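Carton recycling comes to Viltgate

Big news for anyone who has ever stood over the kitchen bin with an empty drinks carton, wondering where on earth it goes. From November the Stusel Road recycling point will take food and drink cartons, all sizes, and I could not be happier about it!

Some of you will remember the trial we ran outside the Esquivel Hall over the spring. It lasted 14 weeks, we had 2 borrowed wheelie bins and a hand-painted sign that blew over every time a bus went past, and between us we brought in 3,283 cartons. I did wonder whether people would keep it up once the novelty had gone, but the bins were fuller in the last fortnight than in the first. Those figures went off to the Flaltaveck depot with our letter, and the answer came back before the summer was out. Yes, they will collect, and yes, they will do it every other week.

So why has it taken so long? Cartons are awkward things. They look like card and they feel like card, but there is a thin layer of plastic inside and out, and the long-life ones (milk, juice, soup, custard) usually have a layer of foil as well. An ordinary paper mill isn't set up to deal with all that. Put them in with your newspapers and they are likely to be picked out and thrown away. Collected by themselves, though, they can go to a mill that pulps them in a big tank of water until the layers come apart. The paper fibre in them is very good stuff, long and strong, and it gets made into new board and tubes for winding yarn on to. I went down a bit of a rabbit hole reading up on this and I regret nothing.

A few things to know before you set out. Empty the carton and give it a quick swill with the last of the washing-up water. Squash it. Push the straw back inside if there is one, and leave plastic caps screwed on. The small single-serving ones count just as much as the big ones, so please don't leave them out of your pile.

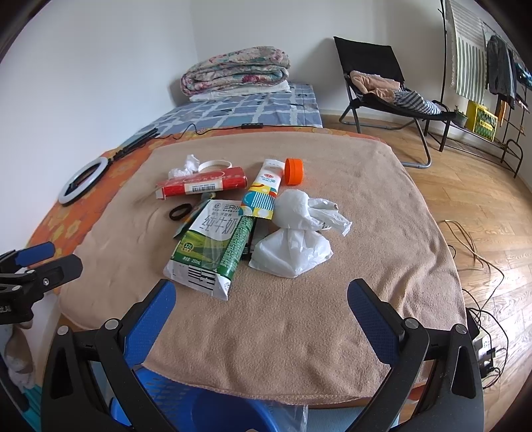
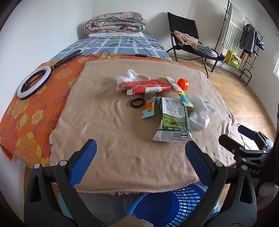

Small milk cartons go in the new bank once they're empty; plastic bags don't, so tip your cartons in and take the bag home with you.

On flattening, we had a very good tip from a reader in Mill Lane, who wrote that she opens out the pointed flaps at both ends first and then presses from the middle, and that this way she fits nearly 40 of the little ones into a single shopping bag. She also asked whether it would be possible to have a second bank near the school, as plenty of lunchbox drinks must be going to waste up there. I think it's a cracking idea and I've already asked Flaltaveck about it. They want to see how Stusel Road does over the winter before they say anything either way, so if you'd like one by the school, the best thing you can do is use this one.

The bank is the tall one with the green lid, at the far end past the bottle banks. It's open from 8am until 7pm, the same hours as everything else on the site, and please do stick to those as there are bedrooms just over the wall. Crisp tubes can't go in, sadly, and neither can coffee cups, even though they seem so similar. There is a separate collection for cups in the entrance of the Esquivel Hall.

If you have no way of getting to Stusel Road, leave a note in the newsletter box at the hall with your address and we'll try to match you up with a neighbour who is going anyway. Three streets have sorted this out between themselves already, with one household doing the run each fortnight. If yours would like to do the same, there are spare crates in the hall porch, so help yourself.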